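Metal Dishes in the Colley Street Kitchen

August 9, 2024

Regular readers will be aware that this household has been reviewing the contents of its kitchen cupboards since January. The present entry concerns the large round dishes, of which three remain in service.

The shallow one was purchased at a clearance sale in Sallthorpe in 2000 and has been used at most family gatherings since. Its inner surface is a pale silver with a fine brushed grain running outward, and it shows every fingermark. The rim is thin and dark, and should be dried with particular care.

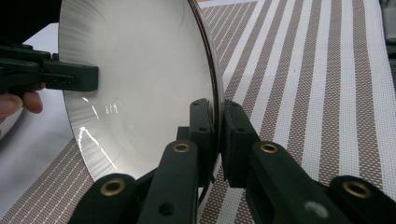 Care and Storage

Dishes of this type are to be washed by hand in warm water with a soft cloth. Steel wool is not permitted, as it cuts across the grain and the marks are permanent. Wiping should follow the streaks from the centre to the rim.

Once dry, each dish is stood on its edge in the lower cupboard, with a folded tea towel between it and its neighbour. The former practice of stacking them beneath the Rondia casserole has been discontinued.

The deep dish has been promised to my cousin and will leave the collection shortly.

Vilmos Csonka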